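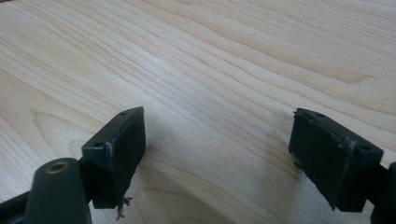

Equipment Review: Flemeck Portable Soil Nitrate Meter

Soil Fertility Extension Program, Urner Research Farm
Posted 2024-07-15

Growers who sidedress corn or vegetables often need a nitrate reading sooner than a commercial laboratory can return one. The Flemeck portable meter is sold for this purpose. It reads nitrate in a soil extract by means of a replaceable flat electrode and reports the result in parts per million. Our program purchased one unit at the regular retail price and used it through the spring sampling period. The manufacturer had no part in the evaluation and did not see this review before it was posted.

What is supplied

The kit contains the meter, one electrode, two bottles of calibration solution, a plastic scoop, filter papers and a folding funnel. Extracting solution is not included and must be mixed by the user or ordered separately. The carrying case closes securely, but the compartment for the calibration bottles is shallow, and one of ours leaked during transport. We now keep the bottles upright in a separate box.

Procedure

The printed instructions call for a scoop of fresh soil to be shaken with extracting solution for 4 minutes, filtered, and applied to the electrode with a dropper. We found this shaking time adequate for the sandy loams on the farm. On the silty clay, aggregates were still visible at the end of the period, and readings continued to rise when shaking was extended. Users with heavy soils should break up the sample by hand before adding the solution and should shake it for longer than the instructions state.

Filtering is the slowest step. With clay soils it took longer than all the other steps combined, and a set of several funnels would be a worthwhile addition for anyone handling more than one field in a day.

Agreement with laboratory results

We split 30 samples between the meter and the Clillisa soil laboratory. Samples were taken to a depth of one foot, mixed in a clean bucket and kept on ice until analysis. In the low and middle parts of the range, the meter placed nearly every field in the same sidedress category as the laboratory. At high nitrate levels it tended to read low, although this would seldom change a recommendation, as such fields require no further nitrogen in either case.

Moisture is a greater source of error. The scoop measures by volume, and the meter makes no allowance for water held in the soil. The instructions include a correction table with three moisture classes, to be judged by feel. Two members of our staff did not always choose the same class for the same sample — a difference large enough to matter near the critical level. Weighing the soil on a small scale and drying a subsample removes most of this uncertainty.

Calibration and upkeep

The meter must be calibrated at the start of each session. The instructions recommend repeating this after every 20 readings, but we observed drift earlier on warm afternoons and advise checking against the low standard more often. Solutions and samples should be at the same temperature before use. The electrode should be rinsed with distilled water, blotted dry and stored with its cover closed. Ours remained serviceable through the period of testing. We cannot yet comment on its life over several seasons.

The display is easy to read in full sun. The memory holds only 9 results and overwrites the oldest without warning, so a field notebook remains necessary.

Recommendation

The Flemeck meter is suitable for crop advisers and for growers who sample several fields each season and are prepared to calibrate with care. It should be used to decide whether sidedress nitrogen is needed, and laboratory analysis should be retained where an exact figure is required for nutrient management records. Growers with one or two fields will find laboratory testing less costly. Our unit will be used again in August on fall brassica ground, where residual nitrate after early vegetables is often high.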